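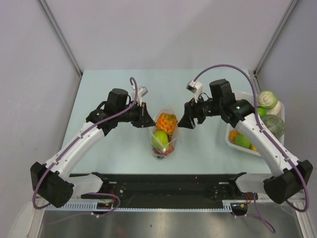 Play Market Restock, Skustbridge Room

Quick one this month, typing it between drop-off and the dentist. The play food is sorted! Mostly. Spent Friday morning with the bins tipped out all over the rug and it needed doing, some of it had been at the bottom since before the carpet was replaced.

What you'll find now when you come in: a white tray for the loose produce, clear bags for anything going out on loan. Cabbage, cauliflower, lime, the green netted melon, those all live in the tray. Pineapple and lemon are bagged with some red stuff down the bottom. The pineapple is the orange one, yes, the kids have opinions about that, no we are not getting a different one.

Why clear bags. The old cloth ones were pretty but you had to empty the whole thing to see what was in it, and then the three-year-olds helped, and then it was snack time. With clear you look, you grab, you go. If a bag splits please don't tape it. Toss it and take a new one from the roll on the back of the cupboard door.

Big stuff first when you're packing. Melon or cabbage goes at the bottom of the tray, small things around it. Last term we had limes getting wedged under everything and then going home in somebody's boot.

Loans

Same as before. One bag per family, back by the next session, write it in the green book. The green book is on the hook again. If the pen is gone use a crayon, I can read crayon.

We still have 2 bags out from before the break. One is fruit, one I think is the bread and cheese set. Check the car. Check under the car seat. Not cross about it, we'd just like the cheese back becuase the sandwich shop game doesn't work without it and there have been tears.

Please don't add things from home to a loan bag, even nice things. A real onion came back in one in the spring. It was found in the summer.

Washing

Hard plastic goes in the warm soapy tub, rinse, lay on a towel. Foam or anything squishy gets wiped only, do not dunk. Someone dunked the foam bananas and they were heavy for a week. If you're not sure which is which, give it a squeeze.

Cut-up pieces with the sticky dots (the ones that pull apart for the pretend knife) need a proper dry before they go away or the dots come off. We lost most of the carrot that way. There's glue in the office if you want to save a piece, but let it set overnight, and keep it up high while it does.

Trays can go through the dishwasher in the big kitchen, top rack. Run it before noon if you can, the lunch crowd needs it after.

What we bought

The Nestemus spring sale came to $219, all out of the bake sale money. That covered the new trays, the roll of bags, a till with buttons that really push, and a set of little aprons. The aprons run small. If your kid is over 5 they'll be wearing it as a bib.

Also got a box of mixed veg from the swap table at Goh Street. Haven't gone through it all. Some of it might be from a different size set, there's an eggplant in there bigger than the bread. Keeping it.

Still looking for:

eggs, or an egg carton that closes
a scale, the hanging kind if possible, no sharp hook
paper bags, small, any color
pretend money, ours is down to pennies
baskets with handles that hold a kid's weight when the kid inevitably sits in one

Market morning

First market of the term is coming up, usual setup, stalls down the long wall and the till by the window so the line goes toward the coat hooks and not into the block corner. Each group gets a tray to sell from and a shopping list with pictures. The little ones do color shopping, find me something green, find me something yellow. Lime, cabbage and melon are all green so nobody has to fight over one. The older ones get prices and have to add up.

We need 2 grown-ups for setup and a couple more for putting away. Putting away is the hard one. Everyone's got a coat on by then. If you can stay even ten minutes, put the bags in first and the trays on top, then the lid, then sit on the lid.

Grerus room families are welcome as well, come in by the side door since the front one is sticking again. It's been reported. Lift and push.

Parking: not in front of the bakery please. They've been very nice about it and I would like that to continue.

Cupboard labels

New labels are up, picture plus word. Fruit, veg, bread and cheese, odds. Odds is for anything you can't place. I'd rather have a full odds bin than find a fish in with the fruit. There's a green ball-shaped fruit in the tray right now that's been called an apple, a guava and a small watermelon, so wherever you put it is fine by me.

Laminator is out of pouches so the bread label is just paper, be gentle with it.

Next newsletter will have the sign-up for the garden morning and the bit about sunhats I keep forgetting. Send me anything you want in it by Friday, noon if you can manage, later if you bring coffee.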